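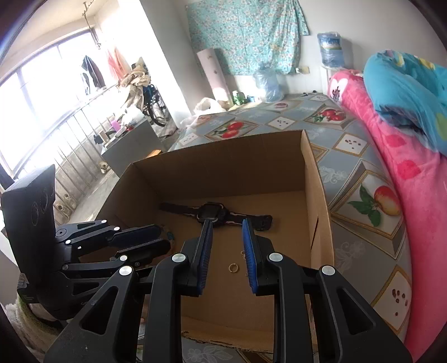

Posted by vilja_r in Storage and Sorting
21 posts - joined April

Right, I'm boxing up the small stuff before I move and I've started with jewellery and hair bits, all in one old cardboard box on the bed. So far it's a black watch, two gold rings (one smaller than the other), a beaded bracelet and the hair roller. Do I just tape it up and write BITS on it, or will I regret that?

periklis_m wrote:
You'll regret it. Rings loose in a big box will slide under the bottom flaps and you'll be shaking it over the sink at midnight. Put them in an envelope!

chrysoula k wrote:
Disagree, envelopes get thrown out with the packing paper. I lost an earring that way. A small jar with a lid, then the jar in the box.

vilja_r wrote:
Jar is a good idea, I've got an empty one from olives.

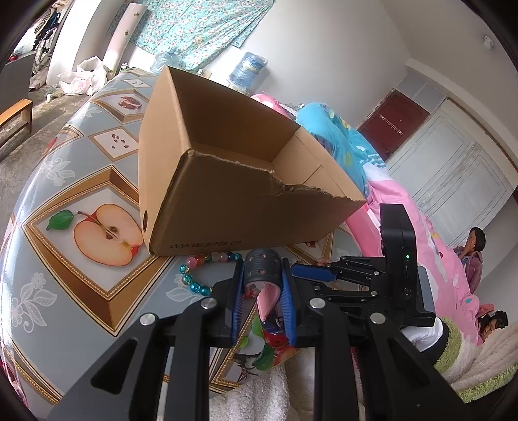
The other thing is the bracelet. It's crackle-glass beads, pale pink and orange and turquoise, and I'm scared of it getting knocked about by the watch. Would a sock do? And do hair rollers go with jewellery at all, or in with the bathroom things?

Thodoris V wrote:
Sock is fine, I do it with glasses too. Rollers in the bathroom box, surely.

periklis_m wrote:
No no, leave the roller where it is and stuff the bracelet inside it - wrapped in a tissue first. Free padding.

chrysoula k wrote:
Until she wants to do her hair and it goes flying across the floor...

vilja_r wrote:
Ha, that would be me. Sock it is, and the roller goes in with the shampoo. Rings are in the olive jar now, will wrap the watch after tea.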